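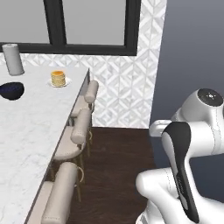

Robotics Club / Tutorials / Simulated Kitchen

Set up your first kitchen run in the simulator

Welcome to the kitchen unit! If you finished the block-stacking pages, you already know how to load an arm and jog the joints, so we're going straight to the fun part. By the end of this page you'll have a practice run saved and ready to show the group in October.

You'll need the Nandero scene pack and the club's Cumov controller, both in the shared folder. Ximeng Li keeps the folder tidy, so ask her if something looks out of date.

1. Open the kitchen scene and let it load all the way. The first load is slow on the older laptops, so go get a snack.

2. Type 598 in the seed box. Everyone uses the same seed for the first run, and that way we can compare notes when something goes wrong (something will go wrong, and it's usually interesting!).

3. Look around before you move anything. Find the marble island with the pancakes on it, then the stools along its edge. Those stools are what people bump into most, so practice swinging the arm past them at low speed until it feels easy.

4. Press Record and jog the arm one joint at a time. Small moves! Junhao Jia did his whole first run at the slowest setting and it's still the smoothest one we have.

5. Bring the arm over to the tall gray cabinets and stop at the dark opening between them. Rotate the wrist until the gripper is where you want it, and check from a second camera view before going any closer.

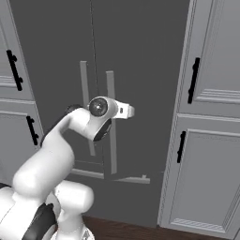

Arm at the cabinet opening, gripper in front of the light gray frame.

6. Watch that frame. From one view it's really hard to judge how far the gripper is from the upright bars, so orbit the camera to the side and look again. There's a thin cable hanging in there too, and it's easy to miss against the dark panel.

7. Back out the way you came, then stop recording at step 296 or earlier. Longer files choke the replay tool.

8. Save as your first name plus the seed, and drop it in the folder called Onden.

If the arm freezes, you've probably hit a joint limit. Jog the last joint back a little and try again. If the replay doesn't match what you did, check that the seed didn't reset when you reloaded. Still stuck? Wiebke Haberkorn is in room 121 after school and loves a weird bug.

Next page: opening and closing the gripper.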